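Newsroom > Press Releases > 2025
Products | Services | Support | Newsroom | Contact

Iltton Adds Simulation Stage to Two-Arm Cell Purchasing Program

CHIBA, 5/15/25 – Iltton, a supplier of planning services for light assembly and packing lines, today announced that buyers of two-arm robot cells can order a simulation stage before committing to hardware. The stage is sold under the name Jitbridge and is priced separately from the cell itself.

Under the new terms, a customer submits a list of up to 8 handling tasks, the dimensions of the parts involved and a floor plan. Iltton builds each task in simulation and returns a written report within 30 days. The report covers reach, gripper choice, table size, expected cycle time and the spare parts to be held on site. It also gives a line-by-line budget that purchasing departments can place next to competing bids.

The fee is $4,000 per site. Customers who go on to order a cell receive a credit of $3,000 against the hardware invoice – the balance covers engineering time and is not refundable.

"Most budget overruns we see come from fixtures and end tooling ordered after the arms have been installed," said Kohei Koyama, head of applications at Iltton. "The arms are a known cost. The tooling is usually a guess, and the guess is made early."

Clekix, a footwear and household goods distributor, was the first customer to complete the stage. Its task list covered display preparation, pair matching and returns sorting. Clekix has since revised its equipment plan and moved part of the spending into the next budget year. 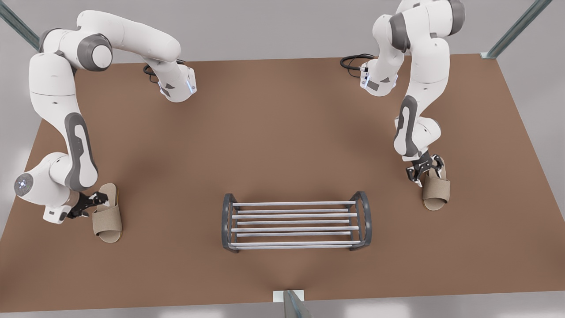
Display preparation was the most demanding item on the Clekix list, as soft goods vary in shape and the two halves of a pair have to be handled together. The simulated task gives each arm one beige open-toe slipper, held in a two-finger gripper, with a small shoe rack standing on the table between them. Rack position, table depth and finger length were all entered as variables in the cost model.

"We had budgeted for a larger table and a third gripper type," said Florian Rolland, equipment planning manager at Clekix. "Both lines were removed before the request for quotation went out."

Orders for the simulation stage are open now. Reports for the first group of new sites are scheduled for June. Existing Iltton service customers may add the stage to a current contract by written amendment.

Filed under: Automation Planning, Capital Equipment, Company News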